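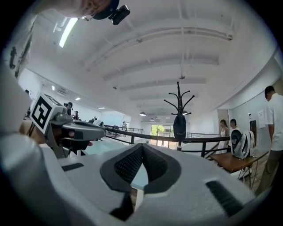 4 min read

Repainting kitchen cabinets vs. replacing the doors

udel_mike
We have 28 doors and drawer fronts in our kitchen, all oak from the original build. The boxes are solid. My wife wants them off-white. I got a quote from a door company for new unfinished fronts and it was more than I wanted to hear. Has anyone here painted oak and been happy with it a few years later? My main worry is the grain showing through.

touran.karimi
I painted mine four years ago. The grain shows. If you look at them from the side in the morning you see every line of it. I stopped noticing after a month or so and guests don't mention it. If it's going to bother you, fill the grain before you prime. It takes two coats of filler with sanding between, and that was the longest part of the job for my sister when she did hers.

badov
Replace them. I've done both. Painting 28 fronts properly means degreasing, sanding, filling, priming twice, sanding again and two finish coats on each side. Count your evenings. I lost most of January to it and the garage smelled until spring.

touran.karimi
Replacing doesn't get you out of painting, though. He said unfinished fronts. He'd still have to prime and paint all of them.

badov
True, but on smooth new wood with no grease in it. That's half the work.

udel_mike
The quote was $623 for the drawer fronts alone, and the doors were a separate line I'd rather not type out. Finished fronts were higher again.

Mehrangiz Rashti
I paint cabinets for a living, mostly in older houses. A few things from doing a lot of these.

Degreaser first, before any sandpaper touches the door. If you sand first you push the grease into the wood and the primer will fisheye around the handles. Rinse with plain water and let them dry overnight.

On oak, use a shellac or oil-based primer. Water-based primer lets the tannin through and you get yellow spots under off-white, sometimes weeks after you think you're finished.

Number every door and the spot it came from. Put the number inside the hinge cup and cover it with tape.

Give the paint a good two weeks before you scrub it. It will feel dry long before that.

Urbanczyk_P
Agree with all of that except the oil primer. I used a water-based stain blocker on oak and had no bleed at all. It's been three years. The shellac stuff gives me a headache even with the windows open.

Mehrangiz Rashti
Some of the newer ones are better than they were. I've been called back on two kitchens where it bled, so I don't use it on customers' oak. In your own house it's up to you. Do a test door and leave it for a month.

zaker
What grit are you all going up to? I've read 100 and I've read 220 and the guy at the paint store told me not to sand at all, just use liquid deglosser.

touran.karimi
I did 150 then 220. 100 left scratches I could see after the first coat.

badov
100 is fine if the old finish is thick and you go over it again finer. Deglosser alone I wouldn't trust around the sink.

zaker
OK, thanks. I'll skip the deglosser.

udel_mike
Update. I bought filler, shellac primer and a gallon of cabinet enamel, $226 with the brushes and a foam roller. I'm doing the pantry door first as the test and leaving it like Mehrangiz said. If it looks bad I'll order the new fronts and badov can say he told me.

badov
I will.

Urbanczyk_P
Roll it and tip it off with the brush while it's wet. Don't go back over it after a couple of minutes or you'll drag it.

udel_mike
Do you take the hinges off the boxes as well or only the doors?

touran.karimi
Both. Mine had paint in the screw heads from whoever lived here before and I had to drill two of them out.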